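Silside Bathroom Set -- README

Hi! If you've landed in this folder, you're either new to the club or you want to use our recordings for something. Either way, welcome. I put this set together for our student project (the one we call Karus) and I'm the person to blame for the folder names. Last updated 14 Dec 2023.

What's in it

One task, done over and over at the same bathroom vanity: the robot works with a tube of toothpaste, using both hands. We picked it in May after a long argument over pizza. Some of us wanted laundry. Toothpaste won, mainly for being a job everybody in the club had already done that morning.

Each session has video from the head and video from close to the hand, plus the joint readings. The head view is what you'll want for anything to do with the sink. The close view is better for fingers, and I'd start there if you're working on grasping. 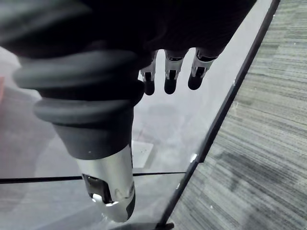
Close view, hand over the glass tabletop, fingers clear of the surface.

Glass is rough on depth estimates, by the way. If your numbers look crazy in the tabletop clips, try the color video alone before you go hunting for a bug. I lost a whole evening to that one.

How the folders work

Every session folder is named after the task, then a running number. Inside you get "head", "hand" and "joints". A full session runs 45 seconds, and anything shorter was stopped by hand. I left the stopped ones in -- they're handy if you want to teach a model what giving up looks like, and throwing data away makes me sad.

The labels are plain text, one line per step: reach, grasp, bring together, hold, put down. We went back and forth on whether "bring together" and "hold" should be one step. They overlap a lot, with both hands on the tube at once, and two people labeling the same clip will hardly ever put the border in the same place.

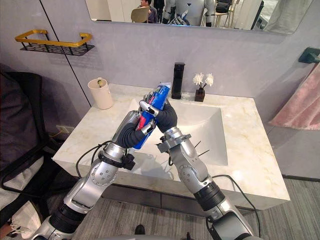

Camier wrote back after trying the first version that the two steps should be merged, and that a model trained on the split labels kept flickering between them. Fair point! I've added a second label file with the merged version, so take whichever you like. The old one stays for anybody who already built on it.

Things to know before you train

The room is a normal room. We didn't clear it out between sessions, and people come and go in the background, or sit there for the whole thing. There's also a mirror over the sink, so the robot can turn up twice in one picture. Our first person detector hated that. Lobo, our little viewer script, has a switch that blacks out the mirror, but you have to set the corners yourself for each session (sorry, it's on my list).

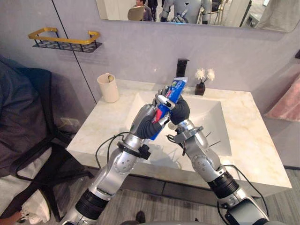 The left and right labels are always from the robot's side. So "left hand" means the robot's left hand, even in clips where the arms cross over each other. Please keep it that way if you add labels! We had a week of mixed files last spring and sorting them out was no fun at all.

Timing between head and joints can drift a little over a session. I line them up at the first finger movement and that's been good enough for everything I do. If you need better, there's a sync column in the joints file that I've never had the patience to clean up.
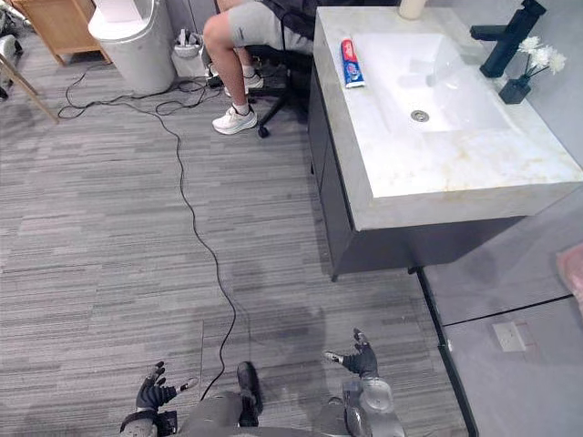 For start and end states, we go by where the tube is and whether the hands are on it. "Free" means no hand is touching it, wherever it happens to be. A tube standing up on its flat end next to the basin, cap pointing up, with both hands down low over the carpet, gets "free, counter". Lying on its side on the counter gets the same label, which I now regret a bit, so a "standing" tag is coming in version 2.

Using it

Club members can use all of it for anything. If you're outside the club, ask first, and tell us what you're making -- we like hearing about it. Please don't post clips with people in them without checking with us.

Found a bad label? Add a line to fixes.txt with the session number and the time, and I'll get to it, usually on a night when I should be studying.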